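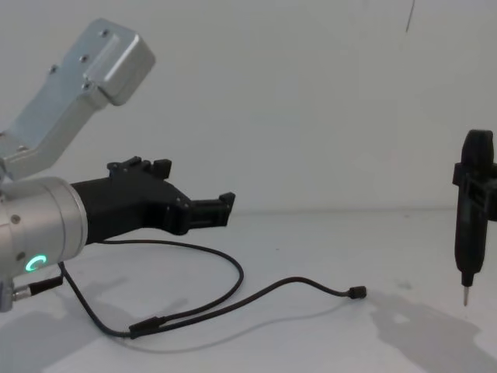 Ticket: Electric screwdriver stops before the screw is seated

Status: Closed
Opened: Feb 8, 2021
Submitted by: Ulises Sánchez, Pacheco Street workshop
Handled by: Percy Arboleda, Fokwood Tool Support
Product: Nalleck handheld electric screwdriver, black
Attachments: 2

Original report

The screwdriver starts normally and runs at a steady speed with nothing on the bit. When I put it on a screw it turns for a moment and then stops. If I let go of the switch and press again it gives another short turn and stops again. Same thing in both directions.

We use it standing straight up with the bit pointing down at the bench, and that is how it was in the first photo. The screws are short ones going into aluminum plates with tapped holes. They are not tight holes. I can run the same screws in by hand with two fingers until the last turn.

It was bought in December and worked fine until last week. It has not been dropped that I know of. The light on the tool is green when I take it off charge.

I would like to know if this is a repair or if there is something I can do myself.

Reply from Percy Arboleda

Thank you for the report. From what you describe the motor is good, and the tool is either cutting out early on the torque setting or losing battery voltage under load. Those two feel almost the same in the hand. Please do the following in this order and write down what happens.

1. Read the number on the torque ring and tell me what it is before you change it.
2. Turn the ring to 6 and try the same screw.
3. Take the bit out, look at the end that goes into the tool, and wipe it.
4. Charge the tool until the light is green and leave it on charge for another hour after that.
5. Try again on 6, first with the tool straight up and then lying on its side.

Also tell me which charger you are using. I have had other tickets where the tool was being charged from whatever lead was closest.

Reply from Ulises Sánchez

Torque ring was on 2. I did not set it there. A few people use this bench.

On 6 it is better but not right. It drives most of the way and then stops with the head still standing up from the plate. Bit was clean. After the long charge there was no change. On its side, no change.

The charger is one somebody had in the drawer. The label says Wondero. I don't know where the original went. The thin black lead is the one that was closest.

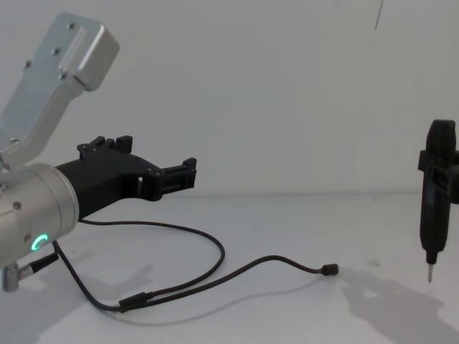
Reply from Percy Arboleda

Thank you, both points help.

On the lead: the small black round plug toward the middle of the table is not connected to anything. Please leave it that way as far as the screwdriver is concerned. Round plugs from different supplies often fit the same socket and carry different voltages, so a plug that goes in easily tells you nothing. Do not try it in the tool, even for a quick check. I would also pull the loop back so it isn't lying across the white top where you set plates down. A plate edge will nick a thin lead like that sooner or later, and the small inline connector is easy to lean on.

On the charger: I looked up the Wondero unit from the label details you sent by email. It puts out 600 mA. The plug is the right size and it won't damage the tool, but it is under what the Nalleck charger supplies, and on this tool the green light comes on early with a weak charger. So the light says full and the battery is well short of it. With nothing on the bit you would not notice.

I am sending an original charger from Fokwood stock, no charge, as the tool is still inside its warranty.

When it arrives:

1. Run the tool down until it slows with no load.
2. Charge it with the new charger until green.
3. Repeat step 1 and step 2 until you have done 3 full charges.
4. Set the torque ring to 6 and drive the same screws into the same plate.

Please don't use the Wondero unit in between. Label it or put it somewhere else.

Reply from Ulises Sánchez

Charger came. I did the charges as written. The first one took much longer than the tool ever took before - most of an afternoon.

On 6 the screw goes in flush and the tool clicks off. I ran a full plate and had no early stops. On 2 it stops short, but you said that is what 2 is for.

The old charger has tape on it and is out of the drawer. I moved the lead to the back of the bench.

One question. Is it bad for the tool to be left standing on the bit between screws? It stands there a lot.

Reply from Percy Arboleda

Good, that matches a low battery plus the ring being turned down.

Resting on the bit does no harm to the motor. It does wear the tip, and if the tool gets knocked the side load goes into the bit holder. When you are done with a plate, lay it down or hang it up. If the bit starts to wobble in the holder, open a new ticket and mention this one.

Resolution

Torque ring reset from 2 to 6. Substitute charger taken out of use and replaced with original type. Tool driving to depth. No repair made and no parts fitted.

Follow-up

Customer asked for a spare bit set. Passed to Fokwood sales.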